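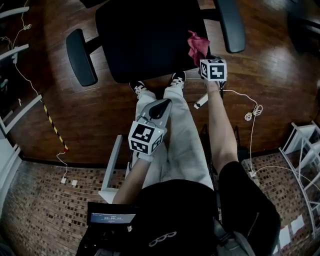

Cleaning a black office chair seat – dry cloth first or damp?

Home Office & Furniture > Care and Repair
134 replies in this topic, page 1

deskmole
Posted May 13, 2023
I have a black office chair with padded armrests, bought used from an office clearance in Pasembridge. The seat shows every bit of lint and skin dust. I've been going over it with an old dusty-red cotton cloth, dry, front edge first and then the back. It looks fine until the sun comes in, and then I can see gray streaks all over the seat.

The armrests are a separate problem. They're a dark gray-blue and have gone a little shiny where my forearms sit. I'd like to get that off without ruining the padding. What do people use? I don't know if the seat is real fabric or some kind of coated stuff. No label left on the bottom.

tallow_and_tin
Dry cloth just moves it around. Vacuum with the brush attachment, then a damp cloth, wrung out hard. Wipe in one direction. Change the water when it looks gray. Let it dry overnight before you sit on it.

Quintero88
I disagree about the damp cloth if it's fabric. You don't know what the foam underneath has soaked up over the years. I wet-wiped a used chair once and got brown rings that took me three tries to get out. Vacuum, lint roller, done. Only go wet if there is an actual stain.

tallow_and_tin
You get rings from using too much water and from stopping in the middle. If you do the whole seat edge to edge it dries even. I've done this on every chair at work, two floors of them.

deskmole
How do I tell if it's fabric or coated? It's black and smooth, and I can't see a weave without my glasses.

BarnOwl_Sascombe
Put one drop of water on the underside of the front lip where it doesn't show. If it beads up and stays, it's coated and you can wipe it like a kitchen counter. If it sinks in, it's fabric.

Also, stop using a red cloth. Old dyed cotton can bleed when it's damp. It won't show on black but it will show on your pants if you sit down too soon. White or light gray only.

pinhook
The red cloth is fine if it's been washed a lot. I have rags older than my kids and nothing comes out of them anymore. Rub it wet on a paper towel and look.

BarnOwl_Sascombe
Sure, test it. I'd still use a white one so I can see what's coming off the chair. With a red rag you have no idea when you're finished.

Quintero88
For the armrests: the shine is mostly skin oil. One drop of dish soap in a bowl of warm water, soft cloth, small circles, then a second cloth with plain water. Don't use a melamine sponge. It takes the shine off and the surface with it.

lowgear
I used a melamine sponge on mine and it was OK. Light pressure, two passes. That was last September and they still look good.

Quintero88
Depends what the pad is made of. Mine went chalky and then started to crumble at the front. I wouldn't risk it on a chair you can't get parts for.

lowgear
Replacement pads exist for most of them. Measure between the screw holes on the underside before you order anything. Mine came off with 6 screws in all and the new ones went straight on.

pinhook
While you're down there, do the armrest supports and where they meet the chair. That's where the fluff collects. I use a dry paintbrush – the cheap one-inch kind – and vacuum right behind it.

And clean the seat from the front, kneeling or sitting low, with the chair backed up against a wall. If you lean over from the side it rolls away from you.

tallow_and_tin
Or flip it over and do the casters at the same time. Hair in the casters is where half of the dust comes from.

deskmole
Did the drop test. It sank in, slowly, so I guess fabric. I vacuumed first and a lot more came out than I expected. Then I did the damp wipe with a white dish towel, whole seat, one direction. The towel came up dark gray. It's drying now with the window open.

The armrests got the dish soap. Left one is better. Right one still has a shiny patch toward the front, that's my mouse arm.

Quintero88
Do the right one again tomorrow, after it has dried. Don't scrub harder today.

BarnOwl_Sascombe
Was it dye or dirt on the towel? Cheap black fabric sheds color when it's wet. Wipe the same spot again once it's dry. If the towel comes up just as dark the second time, that's dye and you should stop there.

deskmole
Good point. I'll check in the morning and post what I get.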